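비정형 물체 파지 연구 안전·점검표 및 검토 의견

과제명: 손목 카메라 영상을 이용한 연질 봉투 손잡이 파지 방법의 검증
시험 장소: 플라벨게이트 시험동
점검 책임: Anas Tawfik
점검일: 2019년 6월 24일
적용 절차: 겔크홀름 시험 절차서 2월 개정판

1. 시험 전 점검

1.1 비상정지 버튼 작동 상태: 적합
의견: 조작석과 출입구 측 2개소 모두 정상 작동함.

1.2 작업 반경 내 인원 통제: 적합
의견: 자동 운전 중 출입 금지 표지를 유지할 것.

1.3 그리퍼 손가락 체결 및 끝단 마모: 조건부 적합
의견: 끝단 모서리에 미세한 거스러미가 있어 연마 후 재확인함. 얇은 필름을 잡는 시험에서는 끝단 상태가 찢김 발생률에 직접 영향을 주므로 시험 묶음마다 확인하여야 함.

1.4 손목부 케이블 고정: 적합
의견: 최대 회전 자세에서 간섭 없음.

1.5 손목 카메라 렌즈 청결 및 보정값: 적합
의견: 보정 파일은 랄라드 저장소의 최신본과 일치함.

2. 시험 중 점검

2.1 파지 위치의 타당성
본 방법은 봉투 몸체가 아닌 손잡이 고리를 파지 대상으로 정한다. 내용물이 든 봉투는 들어 올리는 동안 형상이 계속 변하므로, 손잡이의 주름과 접힘을 손목 시점에서 인식하는 것이 판정의 핵심이다. 한쪽 손잡이만 잡힌 경우에도 봉투가 바닥에서 떨어져 매달리면 파지로 기록하고, 양쪽 손잡이 파지와는 별도 항목으로 구분한다.
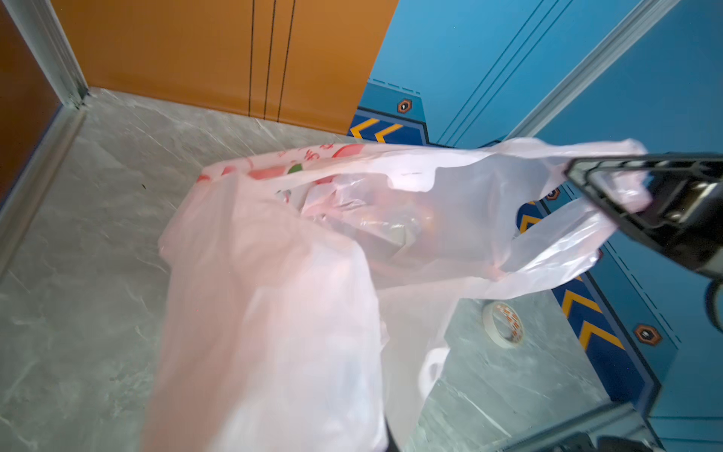 반투명 필름은 조명과 배경색에 따라 윤곽 검출 결과가 달라진다. 이에 따라 무늬가 있는 바닥과 채색 벽면을 포함한 조건에서도 동일한 판정 기준을 적용하였으며, 배경별로 기준값을 조정하는 것은 허용하지 아니한다.

2.2 시험 기록
총 시도 횟수: 2000회
손잡이 미검출: 309회
파지 후 필름 찢김: 19회
의견: 찢김 사례는 전부 거스러미 연마 이전의 시험 묶음에서 발생함. 해당 묶음은 결과 분석에서 제외하지 말고 별도 표기할 것.

2.3 낙하물 위험: 조건부 적합
의견: 내용물은 경량 포장품으로 한정한다. 유리 용기 및 액체류는 사용할 수 없다.

2.4 바닥 정리 상태: 보완 필요
의견: 로봇 동작 범위 내 바닥에 공구나 소모품을 두지 않도록 시험자 교육을 다시 실시할 것.

3. 시험 후 점검

3.1 대기 자세 복귀 및 전원 차단: 적합
3.2 손상 봉투의 분리 보관: 적합
3.3 기록 파일의 이중 저장: 미완료
의견: 케타니 서버 사본이 확인되지 않음. 담당자는 저장 완료 후 본 항목에 서명할 것.

4. 종합 의견

파지력 상한은 현행 값을 유지한다. 손잡이 미검출 사례는 고리가 몸체에 겹친 경우와 시야를 벗어난 경우로 나누어 재분류하고, 그 결과를 차기 보고서에 첨부하여야 한다. 2.4항과 3.3항의 조치가 확인될 때까지 무인 연속 시험은 승인하지 아니한다.

판정: 조건부 승인
확인: Anas Tawfik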